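The Astesik curvy table: I didn't think I'd be writing this much about a table

Filed under: Office and desk stuff
11 shares | 4 comments

We wanted a table for the corner of the office where people end up when they're sick of their own desks. A boardroom thing was out, and so was one of those tiny café rounds where two laptops touch back to back and your tea has to live on the floor. I looked at a lot of rectangles. Then I found the Astesik on the Zumska site, fell for the shape in a second, and spent the next week trying to talk myself out of it because a wavy table sounded like the kind of purchase you regret by spring.

I don't regret it. I love this table! It has been in the corner for eleven weeks now and it gets used more than any other surface in the place, my own desk included.

The shape

If you haven't seen one, think of a kidney. There's a rounded lobe at one end, the edge curves in along one side, and then it opens out into a wider part. I had assumed the curve was only for looks (and it does look lovely), but the inward bit is a very good place to sit. You pull in and the table comes round you a little on both sides, so your notebook goes to one hand and your mouse to the other and you never have a corner digging into your forearm. Everyone tries to get that seat. I get in early.

The lobe makes a small spot of its own. A mouse pad and a laptop fit there nicely and the person using it feels as if they have a separate table, while still being close enough to lean over and ask how to spell something.

And no corners! I have had a bruise on my left hip from the old table for as long as I've worked here. We squeeze past this one all day long in a tight space and you just sort of slide round it.

The top

It's a light wood-grain top, on the pale, warm side, and it does a lot for a room that has beige floor tiles and not much else going on. I was worried it would look washed out with our chairs, which have pale moulded shells and wooden legs. They get along very well. If anything it makes the chairs look as though we chose them on purpose.

The grain is quiet, so anything colourful you leave on it stands out. We have a tin with a big strawberry on the side that used to sit on a grey filing cabinet where it looked like something waiting to be recycled. On this table it's practically an ornament. Same with the stickers, which get everywhere, and the pink mouse, which I'm very fond of and will come back to. 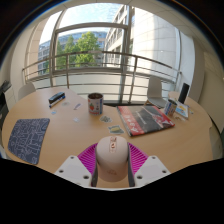
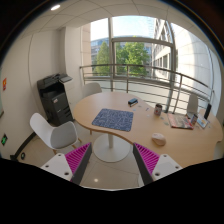

Living with it

The true test of a shared table is how it copes with other people's stuff. Ours always has stuff. The dark blue pad with the white doodles has more or less settled at one end, the stapler stays close to it, and whatever book or magazine is going round the office lands near the tin and gets picked up by whoever is waiting for the kettle. With all of that on it you can still sit down and work. On the old table the same amount of clutter meant a clearing session first.

Because there are no straight edges, things don't get lined up in rows against the side, and I've found it stays looser and friendlier. Papers are the exception. A big sheet laid along the curved-in side wants to hang over, and if you do a lot of work with plans or large drawings you'll want to be at the wide end or have a different table altogether.

Cleaning is a damp cloth and a dry one after. Tea rings have come off every time so far, including one that sat over a long weekend. Sticker glue needed a bit of warm soapy water and some patience. I haven't tried anything stronger on it and the care leaflet says not to.

One surprise was how well a mouse tracks straight on the bare top. I'd bought the doodle pad for the table and then discovered I didn't need it, so now I only use it when I want my wrist on something softer. (The mouse is a rounded, pale pink thing, pinkish-beige in some lights, and it looks so right against the wood that I now judge all mice by it.) We have a second mouse in the drawer that's fussier, and that one does skip a little on the bare wood now and then, so I'd keep a pad handy.

The base

Legs are what usually annoy me about office tables. There's always one exactly where your knee wants to be. Here you get a light-coloured column going down to a wide, round, off-white plate that sits flat on the floor. You can swing your chair in from pretty much any angle at the lobe end, and our chairs don't bang into anything on the way.

Two small grumbles. The plate shows scuffs from shoes, since it's nearly white and right where you'd rest your feet, so it gets wiped as often as the top does. And on tiles you need to pay attention to where the joints are. Ours rocked a tiny bit on the first morning. We shuffled it over by a hand's width and it's been steady ever since, and there was a set of thin felt pads in the box that would probably have done the same job.

It's also heavy. Good heavy, in that it doesn't wander when someone leans on the edge, but don't plan on shifting it for every meeting.

Putting it together

It came in two boxes, and the one with the base in it is a proper lift. You want two people for that and again for turning the table over at the end, which is the only nervous part. The rest is bolts and one hex key. The drawings were clear except for the step where the column meets the top, where the part is shown from underneath and we had it backwards for a good ten minutes before one of us turned the sheet upside down. Lay it face down on a blanket or the flattened boxes. We used the boxes.

I'd compared it with the Bindex round before buying. That one is a nice table too, a bit cheaper and much easier to get through a doorway, and if you only ever have a couple of people sitting down it would do very well. We have four at ours most lunchtimes and the extra length matters. The Shaikh oval was the other one on my list, and I'd still like to see it in person, but the wait was until January and I am not a patient shopper.

What I'd change

A darker base plate as an option, please. Some way to keep a power cable tidy, even just a clip underneath, would be welcome as well; we have ours running down the column with two Velcro ties and it's fine but I notice it. And I'd love a small version of the same shape for at home, where I currently work at the end of an ironing board.

Measure your corner before you order. Cut the shape out of newspaper if you can, put it on the floor and walk round it with a chair pulled out. I did this after the table was paid for and had a very tense few minutes with the tape.

Who it suits

Small teams, odd-shaped corners, anyone who likes to spread out a bit and chat while they work. It's been good for lunch, for wrapping parcels, for one long afternoon of sorting stickers, and for plain laptop work with a cup of tea beside you. If your people need to sit in a row and face a screen, get the rectangle.

I'd buy it again tomorrow, and I've already caught someone from the office upstairs sitting in my spot.

Related reviews
Bindex round café table: small, cheap and cheerful
Desk mats with patterns on them, and do they fade?
Moulded shell chairs for long days
Pen pots, tins and other things to keep scissors in
The stapler that doesn't jam (so far)

Share this review | 11 shares
Read the comments (4)

Contact | About these reviews | Copyright, all rights reserved | Back to top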